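Small Things, Small Spaces: how people in shared flats store their jewellery and odds and ends

Final project report, Design Studies
Youssra Bensaid (with a lot of help from my group: Adel Alaoui, Bo-ram Moon and Houda Erraji)

Why I picked this

I share a bathroom shelf with three other people and I lose earrings all the time. When our tutor, Latifa Benmoussa, told us to study an everyday habit at home, I already had mine! I wanted to know where people put tiny things like rings, hair ties, spare buttons and SIM card pins, and whether owning a proper organiser makes any difference. 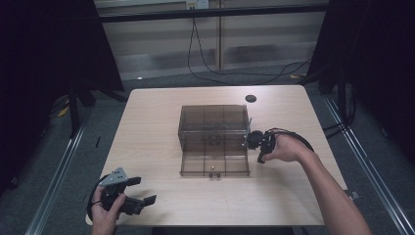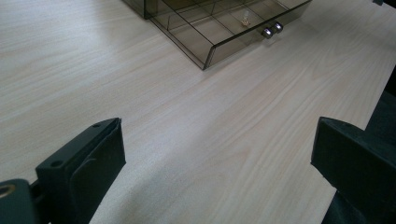 What I did

I asked 14 people living in shared flats to keep a diary for 2 weeks in March. Every time they put down or went looking for something smaller than a matchbox, they wrote a line about it (what it was, where it went, how annoyed they felt out of five). I thought I'd get maybe a page from each person. I ended up with 3,497 entries, and typing them up nearly finished me off. Adel built the spreadsheet and Bo-ram sorted the entries by colour, which saved my weekend.

I also visited six of the flats with Houda. We drew little maps of the bedrooms and marked all the spots where small things landed. Houda's maps are much nicer than mine, so hers are the ones in the appendix.

What people told me

The favourite spot by a mile was a dish or mug near the bed. Hardly anyone bought theirs for the job – one was an ashtray from a grandmother, another was the lid of a candle jar. People were really fond of these dishes and got a bit defensive when I asked if they'd ever swap them for something with compartments.

Second was coat pockets. I hadn't even put that on my list! One person found a ring she'd written off months ago while we were sitting there talking, and we all cheered.

Drawers with dividers came further down. The people who had them liked them for things they didn't wear much, but for everyday stuff they found opening a drawer one step too many at the end of the day. See-through ones did better than solid ones in the diaries, and the annoyance scores were lower too. My guess is that you can check for something before you start digging.

What went wrong

Two people forgot their diaries for days and then filled them in from memory, so I left those pages out. I also should have asked how many small things each person owned at the start. Someone with four rings and someone with a whole market stall of beads aren't having the same problem, and my scores treat them as if they are.

My budget was $300 and I spent too much of it on printing the diaries in colour. Black and white would have been fine.

If I did it again

I'd run it over winter, when everyone has gloves and scarves in the mix, and I'd include a couple of family homes. Latifa suggested giving half the group a divided drawer and half a plain dish, then swapping them partway through. I'd love to try that next semester if I can talk Adel into another spreadsheet.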